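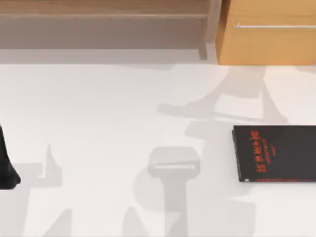
White tabletop with a low wooden shelf behind it.

Ifeanyi Adeleke
Redid the export settings for the Bura coloring sheets on Saturday. Notes in this thread for anyone who prints from the same files.

Old sheets were saved as JPEG. Line art at that compression gets gray specks along every edge, and a laser printer turns the specks into dots. New sheets are 1-bit PNG. Smaller files, clean edges.

If you want to fix an old sheet yourself: open it in any editor, convert to grayscale, apply a threshold at 50 percent, save as PNG. Hairlines in the feather pages will drop out at that setting. Raise the threshold until they come back, then erase the stray dots by hand.

Line weight is now 2 points for outlines on the toddler set. The detailed sets (Nepia, Zoser) keep their thinner lines. I tried thickening them and the small cells closed up.

Margins: half an inch on all sides. Print at 100 percent, with "fit to page" off. The scaling option in most print dialogs resamples 1-bit art badly and you get stair steps on the curves.

The Zoser pyramid set has 32 pages. Page 30 was a duplicate of an earlier page in the first upload. Replaced. If your copy shows the same doorway twice, download it again.

Paper: plain copy paper is fine for crayon and pencil. Markers bleed through it. Use cardstock, one sheet at a time through the rear feed if your printer has one.

Someone asked about wallpaper versions. Those are separate files, in color, with no outlines. Do not print them as coloring pages. Stretching a coloring page to a desktop background doesn't work well either, the proportions are letter size, portrait.

File names now start with the set name, then the page number. Brurkico is still on the old naming and still JPEG. I'll get to it in April.

Broken links: reply with the set and page number.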